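Home | Guides | Floors | Walls | Ask a Question | Contact

Refinishing Old Wood Floors: Frequently Asked Questions

By Ruth Usuga

Most of what gets written about wood floors is written by people selling finish. I have nothing to sell you. I refinished floors with Abelardo Echeverri for a long time, and these are the questions that still come in, with the answers I would give a neighbor.

Do I need to sand my floor at all?

Maybe not. A contractor who owns a drum sander will tend to see a floor that needs a drum sander. If the finish is dull and scuffed but the color underneath is even, a light screening and a new coat may do it. Put a few drops of water down in the busiest spot. If they bead up, the finish is still working. If they soak in and leave a dark mark, you have bare wood and a bigger job.

What about those "restore and shine" products?

I don't like them. Most leave a soft film that looks great for a month and then shows every footprint. The real trouble comes later, when you want to put down a proper coat and it peels off because the film is still there. If you have used one, tell whoever does the work before they start.

How many times can a floor be sanded?

You will hear firm numbers. I would ignore them. It depends on how thick the wood is above the tongue, how hard the last person leaned on the machine, and whether the floor has cupped. Pull up a heat register and look at the edge of the boards. If you see nail heads coming through across the room, stop there and get a second opinion.

Is "dustless" sanding really dustless?

No. It is less dusty, and I would pay extra for it, up to a point. Hang plastic over the doorways anyway and empty the closets. Viorica Avram had a crew in her place in Pridlow last November who swore she could leave her coats hanging. She was shaking them out over the porch rail until spring.

Which grit should I start with?

The coarsest you need and no coarser. If you are renting, the shop will try to send you home with a stack of everything. Buy what they will take back. On the final pass I have seen people go up to 400 because it feels like doing a better job. On a floor it is a mistake. The surface gets so slick that stain won't take evenly and some finishes won't grip. Follow the finish can, even if the fellow at the counter disagrees.

Can I sand parquet the same way as strip flooring?

You can't. With strip flooring you follow the grain. On parquet the grain changes direction every few inches, so part of the floor is always being sanded the wrong way. A drum sander will leave scratches you only notice once the finish is on, which is a terrible time to notice them. Rent a flat orbital machine, go slow, and expect to spend longer on your knees in the corners.

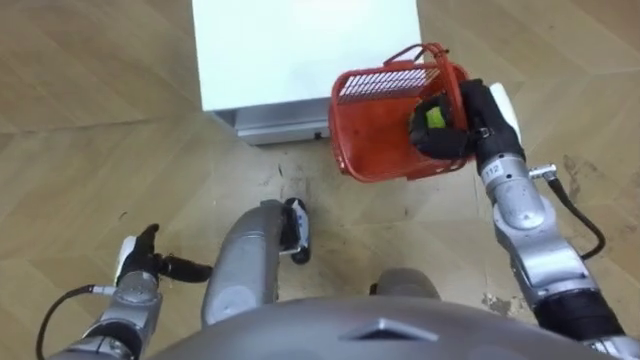 Check for loose pieces before you plug anything in. Tap across the floor with a knuckle and listen for a hollow sound. A loose block can be lifted, cleaned underneath and glued back, but the old glue matters. Black, tarry glue in an older house can contain asbestos, and you should have it tested before you scrape or sand near it. Anyone who says they can tell by looking is guessing.

Should I fill the gaps?

Small ones on parquet, yes, with filler mixed to match. Gaps between long boards open and close with the seasons, and filler in them tends to crack and pop out. Tin-yau Huang filled every gap in his Londoño Street hallway one dry winter and vacuumed most of it up by August. I told him so, for whatever that was worth.

Oil or water-based finish?

People get strangely loyal about this. Oil goes amber and smells awful. Water-based stays paler and dries sooner – sometimes too soon, if you are slow with the applicator. Both hold up if put on properly. I would be careful with any ad that promises a lifetime, and I would ask whose.

When can I move the furniture back?

Later than you want to. "Dry to the touch" only means dry to the touch. Wait for the full cure time on the can before you lay a rug, and put felt pads on every chair leg.

I got a quote for $2964. Is that fair?

I can't tell you without seeing the floor, and neither can a website with a calculator on it. Ask what it covers. How many coats? Who moves the stove? Are the baseboards included? Maritza Ayala in Sirkstead got 2 quotes for the same room that were only $200 apart, and the cheaper one left out the closets and the stain. Get it in writing – a handshake won't bring anyone back to fix lap marks.

Related Guides
Squeaky Stairs: What Works and What Doesn't
Do You Need a Moisture Meter?
Painting Over Old Paneling
Renting Tools in Drilbridge: Read the Deposit Terms
Removing Carpet Glue from Wood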